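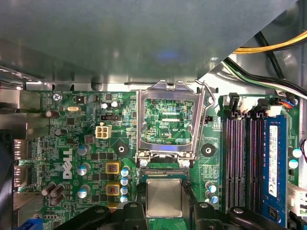 October 10, 2025

Work on the processor placement routine continued today under the Trirel planning stack. The morning was given to the approach phase. The planner had been treating the open load plate as a flat keep-out zone above the socket, which left no valid path for the fingers. I replaced it with a thin frame model and a separate volume for the retention lever, and the planner now returns a solution on the Dell board without manual waypoints.

Evaristo Gallegos reviewed the collision settings before noon. He asked that the memory slots remain in the model even though the path does not go near them – a fair request, given that the Zandura configuration will use the same file.

In the afternoon I ran the planner offline against 4000 sampled start poses. It found a path for 3631 of them. Most of the failures were joint limit violations at the wrist, and I have logged them under that heading for Trujillo to examine.

The pose estimator still drifts when the heat spreader reflects light toward the wrist camera. Masking the bright pixels helped a little. The fix proposed in June, which fits the green substrate edge instead, has not been merged, and I have asked for it to be moved forward.

Descent speed remains at the lower setting until the force threshold is approved.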